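Filed under: Coursework > Packaging & Materials > Term 1 reports

Posting Homeware: What I Learnt About Cardboard Boxes

I chose packing for my project for the very boring reason that my last parcel from Flosau turned up with a mug in 9 pieces. I'd never given a thought to how a box is closed or what goes in it, and now I can't walk past a post office without having a look at everybody's tape (sorry, flatmates).

My brief was to pack a small homeware order, the kind a shop like Pluvetti might send out, and keep the materials under 1000 grams. I began in November with a pile of plain brown boxes, a roll of clear brown tape and far too much enthusiasm.

1. Closing the box

I tried the fancy methods first, with tape over every edge, and it looked like a school craft table. The one I kept going back to is a single strip along the centre seam of the top, carried on down the middle of the front. It's quick, it holds both flaps, and you can still get into the thing without a bread knife! 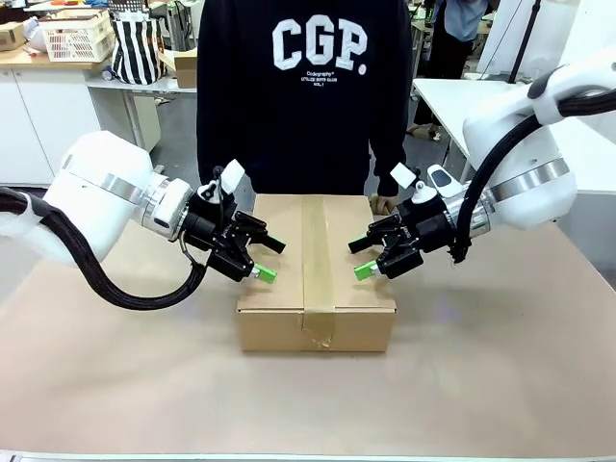 2. Covering the table

I nearly left this bit out, but it made more difference to my mood than anything else. Light beige paper over the whole tabletop means the box slides nicely, bits of tape don't stick to the wood, and you can scribble measurements right next to what you're doing. I lost an entire page of notes when I threw a sheet away, so copy them out first.

3. Filling the gaps

My first go used 300 grams of crumpled paper and the mug still rattled. For the second I wrapped each item on its own, put the heavy ones at the bottom and added 100 grams more round the sides. Much better, and still well inside my limit. I also had a sample of Pálfi padding, but I found it fiddly and it kept springing back out before I could get the flaps down.

What I'd change

My tape wrinkles. I pull it too fast at the end, near the bottom of the box, and smoothing it afterwards only makes it worse. I'd also like to try the smaller Brodeo boxes next term, as mine were a bit roomy for two mugs and a bowl.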